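Notice of a fault on the Henmont cell, and of the steps taken

I am writing to record a fault in our robot assembly work at Gernorport, as several readers have asked why the processor trials were paused. The arm closed its gripper further than commanded while carrying a part.

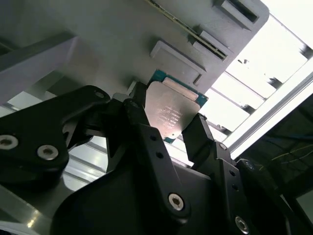

Page last changed: October 1, 2018

The logs show 2,935 cycles before the first warning. In 16 of the later cycles the grip force rose above the agreed limit. No person was inside the guarded area at the time. Fiona Innes stopped the cell and reported the matter to Cameron Purves, as our rules require.

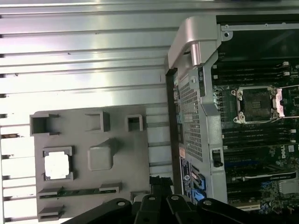 Gripper below the open processor socket and the grey parts tray.

Our finding is that a force setting had been left at its old value after the April update. The setting was saved on the controller but was never loaded at start-up. Finlay Gillies has now added a check which refuses to run the cell if the two values differ. 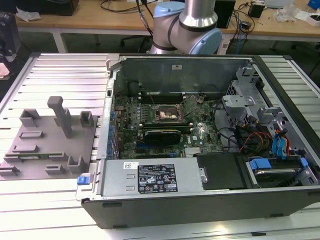
Dell tower on the worktable, with the arm behind it.

Trials will resume at reduced speed once Beathag Cowie has signed the safety sheet. Until then, staff are asked not to clear any force warning without a second person present.

Contact: Rory Carnegie, Gernorport | © 2018 | Back to top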